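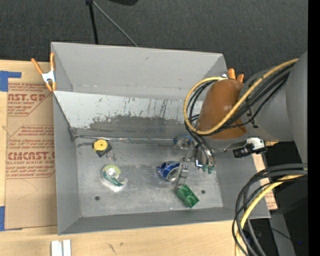 Open metal bin on the work table.

Binley Warm Rooms: progress report to the Collthorpe Fund
17 April 2024
Prepared by Ilir Leka

You asked for a plain account of how the winter scheme did against what we promised, so I have kept the good news in proportion.

We recorded 1,234 visits across the two rooms between the first cold weather alert and the end of March. That figure looks healthy and I would be careful with it. The sign-in sheets count visits, and people who came every day are in there every day. Sunee Khunthong went back through the sheets by name and got to 564 separate people, a few of whom may be the same person with two spellings. The bid said we would reach older residents living alone. We did not ask visitors whether they lived alone, so I can't tell you that we did.

The Clivach Road room was open on every alert day. The library room was not. It lost four days to a boiler fault and opened late on two others when the key holder was off sick. I have seen the winter described elsewhere as "full cover", and I would not use those words.

The text alerts are the part I have most doubts about. Bisgaard set up the system and it sent what it was told to send, but nearly 60 of the numbers on the list were dead by January. Of the people we asked at the door how they had heard about us, most said a neighbour or the poster at the chemist. The contract renews in July. My own view is that we should not renew on the present terms, though Sunee would like one more season before we decide.

Spending is inside the grant. Heating cost more than planned at Clivach Road and hot food cost less, mainly down to the bakery giving us bread. We bought 50 blankets and handed out all of them. Whether they went to the people who most needed them is another matter — they went to whoever was there when the box was opened.

Summer is the next question. The fund has asked if the same rooms could serve as cool rooms in a heatwave. Clivach Road has large south-facing windows and no blinds, and last summer it was hotter inside than out by mid-afternoon. I would not advertise it as a refuge until that is fixed. The library is better, if the opening hours can be settled in writing.

Still outstanding: the revised list of phone numbers, a quote for blinds, and a second key holder for the library.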